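Is a two-rail chrome garment rack worth it for a small bedroom?

posted by Festis

My closet rod came down in May and the landlord is in no hurry, so I'm looking at one of those chrome racks with two parallel rails. The listing says it holds 40 garments. I have my doubts. I own coats, and I don't believe whoever wrote that number does. It would go against a wall 43 inches wide and the rack is 41. Does anyone live with one of these, or do they all end up in the basement?
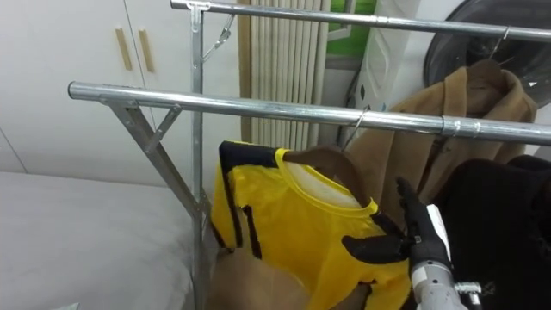

Clitico | reply | 4 people found this helpful

The tubing is usually fine. What I don't trust is the joints and collars, so look for a brace between the leg and the rail like the one on this rack. Without it, I'd expect sway.

As for 40, maybe if they're all T-shirts on wire hangers. A shirt on a wooden hanger takes up more rail, and a coat behind it takes up more again – then the front row hides whatever is on the back one. I'd plan on half.

Also, 41 into 43 sounds good until you hang something on the end. Sleeves stick out. Measure with a coat on it.

Pillai | reply

get a dresser

Mustar | reply

Dresser won't help with coats. I'd ask the seller for the weight limit per rail, and if they can't tell you, skip it. Mine came with a number for the whole rack, which told me nothing. Still using it, though – heavy stuff on the back rail, shirts in front.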